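FOR IMMEDIATE RELEASE

Plindwood Would Like Its Cutting Boards Back, Briefly

Jarnumbridge maker opens free resurfacing month in May, promises not to ask what happened

JARNUMBRIDGE – Plindwood, the small workshop that has been selling kitchen boards to the people of Jarnumbridge and selling them oil for those boards shortly afterward, will spend the whole of May fixing what its customers have done to them.

Under the Bring It Back program, anyone who owns a wooden cutting board, by Plindwood or by anybody else, may drop it off at the workshop on Chornovol Street and collect it a few days later, flattened, sanded, and oiled. There is no charge for the first board. The second board costs $4, and so does the third, and customers who arrive with more than that will be treated as a restaurant.

The program follows a trial run last fall in which the workshop agreed to take in boards for one Sunday and received 816 of them. Plindwood had budgeted for a quiet afternoon and ordered sandwiches to match. The last board from that Sunday went home shortly before the winter holidays, and its owner had by then bought another one, which has since been brought in too.

This year the workshop is better prepared. It has added a second drum sander, rented the unit next door for storage, and introduced a numbered ticket, a technology the deli counter across the street has had for some time.

What the workshop can fix

Most boards that come through the door suffer from one of a short list of complaints. There are knife marks, which are what a cutting board is for and nothing to be embarrassed about. There is cupping, where the board has curled up at the sides and rocks when you chop, usually after being washed on one face and left lying on the other. There are stains from beets, turmeric, and red wine. There are rings from hot pans, which owners tend to describe as having been there when they bought it.

All of these can be sanded or planed out, provided the board has enough thickness left to give. A board that finishes at less than half an inch will be returned with a kind note and a suggestion that it retire into serving cheese.

Splits along a glue line can usually be reglued and clamped, and that work takes longer, so owners should plan on a week. Splits straight through the wood are a matter for discussion at the counter. Boards that have been through the dishwasher will be looked at in the order received, and without comment, although the staff cannot be responsible for their faces.

The workshop will not take bamboo, plastic, glass, or anything with an electric cord. It will also decline family heirlooms whose knife marks are the point. Last fall a customer came back in some distress to find that three generations of bread had been sanded away in a few minutes, and the drop-off form now has a box to check.

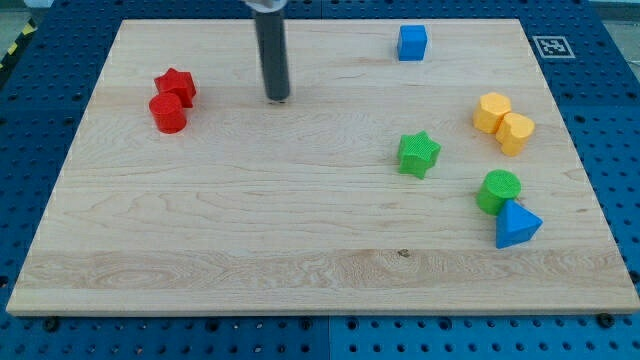

One customer from last fall's trial wrote to say the board came back so smooth that it seemed rude to cut an onion on it, and that it has been leaning against the kitchen wall ever since, doing nothing. Would the workshop please advise? The workshop advises cutting an onion on it. The first scratch is the hard one, and the board can always come back in May.

A word about maple

Plindwood makes its own boards from hard maple and has never seen a good reason to stop. Maple is dense enough to stand up to a knife and forgiving enough not to ruin one, and its closed grain makes it slower to drink up whatever is on top of it. It is also pale, so it shows when it needs cleaning, a quality that not every owner has welcomed.

Buyers sometimes ask for a board with no knots, no streaks, and no figure in the grain. Those do exist, and Plindwood sells them when it has them, but the shop's own kitchen uses the other kind. A small, tight, sound knot does no harm to a board. A loose one does, and those are cut out long before anything reaches the shelf.

Care, for those who will read this far

Wash both faces by hand and stand the board on edge to dry. Oil it with food-grade mineral oil when it starts to look thirsty, which in most kitchens is once a month and in most kitchens does not happen. Leave the oil overnight and wipe off what is left in the morning. Olive oil is lovely on bread and goes rancid on a board. A scrape with half a lemon and coarse salt will deal with garlic.

A printed card with these instructions goes home with every board. Last fall a fair number of cards were found on the sidewalk between the workshop and the bus stop, so this year they will be tied on.

Drop-off and collection

Boards may be dropped off at the Chornovol Street workshop from 8 a.m. to 3 p.m. on any weekday in May. Customers in Jurkholm, who pointed out that the bus does not go that way, can leave boards at the hardware store on the main square, where the Plindwood van will collect them weekly. Please wash the board first. Please write your name on masking tape and stick it to the back, as people who wrote theirs in marker last time watched it get sanded off.

The workshop has set aside room for 1,638 boards over the month. Once those places are gone, a waiting list will open for the fall. Boards not collected by the end of June will be given to the community kitchen in Jurkholm, which has already asked whether any of them might be large.

About Plindwood

Plindwood makes cutting boards, bread boards, and rolling pins in Jarnumbridge. It briefly made salad bowls and would prefer not to discuss it. The workshop shop is open on weekdays, and board oil is available at the counter, next to the register, where you will not be able to miss it.

Press inquiries: ask at the counter, or telephone the workshop before the sanders start at 9 a.m. After that it will ring, but you will have to be patient.

###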